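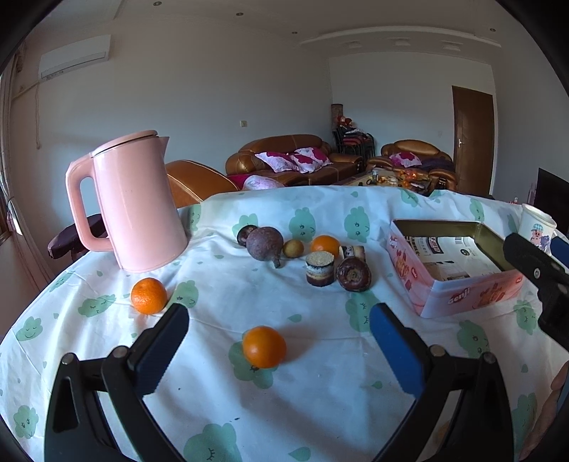
Minia Electric Kettle, Pale Pink

Prurkex code: 404-P
Category: Small kitchen, hot drinks
Page updated: Aug 30, 2025

The Minia is a compact kettle for small households, guest rooms and tea tables. The body is smooth and pale pink, with a flat round lid in the same colour, a short pointed spout and one large loop handle opposite the spout. It takes little room on a table already laid with fruit, cakes and a paper cup.

Handle and pouring
The loop is large enough for a full hand grip. Pour with the handle in line with the spout and tilt slowly until the flow is steady. Do not fill past the upper mark inside the body. Overfilled kettles drip from the lid seam when tilted.

Lid
The lid sits flat and is marked off from the body by a thin dark seam around the rim. Press it down evenly before switching on. An unseated lid delays the automatic cut-off.
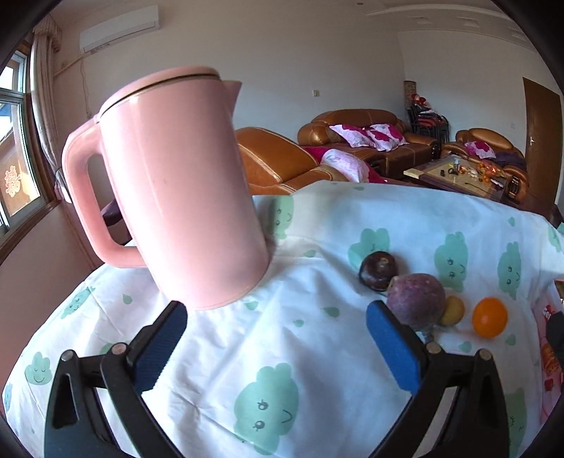

Lift the kettle clear of its base before pouring or moving it. The base and lead stay on the worktop. Always empty the kettle before carrying it to another room or packing it away, and let it cool for 33 minutes with the lid open.

Technical data
Lead length: 56 cm
Cut-off: automatic, with boil-dry protection
Finish: pale pink
Use: indoor, water only

Cleaning
Unplug first. Wipe the outside with a damp cloth; scouring pads mark the finish. Descale with citric acid every 32 days in hard water areas, then boil and discard two fills of clean water. Do not put the body or the base under the tap.

In the carton
Kettle, power base with fitted lead, instruction leaflet. Cups and table linen are not supplied.

Spares
Lids and bases are sold separately through the Rerstead parts counter. Quote the full code, including the letter. Bases from the earlier 404 without a suffix do not fit. The replacement lid has been in stock since December.

Product queries: Rawan Karaki, Prurkex small appliances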